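Filed under: Kitchen & Dining > Storage > Show us your solutions
Last updated October 12, 2020

Wine storage without a wine rack – what are you using?

corkandkettle
We've just moved to a flat with a decent kitchen and nowhere at all to put wine. No cellar, no larder, no cupboard under the stairs. I looked at a proper wooden rack from Wandska and it's gorgeous but it would eat half the worktop, and I'd want to keep it full, and I know what I'm like. What does everyone else do? We get through a couple of bottles a week and like to have a few reds in hand.

hobnob_lane
Cardboard box from the supermarket with the dividers left in, turned on its side, bottom of the wardrobe. Been doing it for years. Cool, dark, free!

Ravinder Arsenault
Wire basket! I will bang on about this to anyone who'll listen. I got mine in June from the homeware place in Lerkville (upstairs, past the lampshades) and it has changed the whole end of my kitchen. White coated wire, sits flat, bottles go in on their sides with the necks all facing the same way. You can see what you've got, you can lift it to wipe underneath, and when people come round you just carry the lot to the table.

corkandkettle
Ooh. Don't they roll about?

Ravinder Arsenault
Not once you've got a few in. They wedge each other. With only 2 bottles they do slide around a bit so I fold up a tea towel and stuff it down the side.

pim_on_the_hill
I'm going to be the grump. Worktop is the worst place in the house for wine. Light, heat off the oven, the dishwasher going underneath. If it's anything you care about, put it somewhere dark. And a wire basket lets in every scrap of light there is.

Ravinder Arsenault
If I were laying down claret for my retirement I'd agree with you! But I buy it, it sits for a fortnight, it gets drunk.

Gaétan Wong
Pim's right for keeping, Ravinder's right for drinking. I have both. The nicer stuff lives in the hall cupboard, where it's cool all year, and the everyday bottles are in a basket by the bread bin. Mostly southern Italian at the moment. I've gone completely mad for Primitivo and Negroamaro this autumn, they're so good with anything tomatoey, and my brother-in-law Leclerc keeps turning up with more.

hobnob_lane
Never had Negroamaro. Is it heavy?

Gaétan Wong
Dark and a bit bitter at the end, in a nice way. Try it with sausages.

Anyway, baskets. Mine lies along the worktop with the necks poking out past the wires at the front, so you can grab one without dragging the whole basket forward.
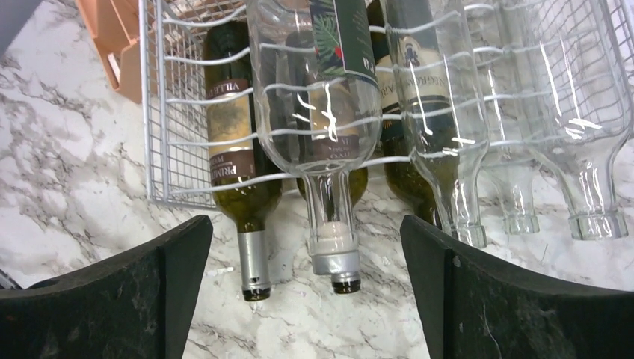
I do think wide gaps are better than close mesh along the front for that reason. I tried a fine mesh one first and the necks wouldn't go through, so the bottles had to stand up and it was top-heavy. Kamuveo do one with a handle as well, but the handle gets in the way when you're reaching in. Measure a bottle before you buy, that's my only real advice. Some of the shorter baskets are meant for fruit.

pim_on_the_hill
Still say cupboard. But I'll allow that it's handy for sausages night.

corkandkettle
I'm sold on the basket, sorry Pim! Is marble going to scratch, do you think? Ours is pale and I'm nervous of it already.

Ravinder Arsenault
Check the coating on the underside where the wires join, that's where mine had a rough bit. I stuck felt pads on, the sort for chair legs. A sheet of 50 will see you through every basket you ever own.

hobnob_lane
Seconding felt pads. Replace them when they get grubby though, red wine drips go straight into them.

corkandkettle
Brilliant, thank you all. Off to measure a bottle – and possibly open it.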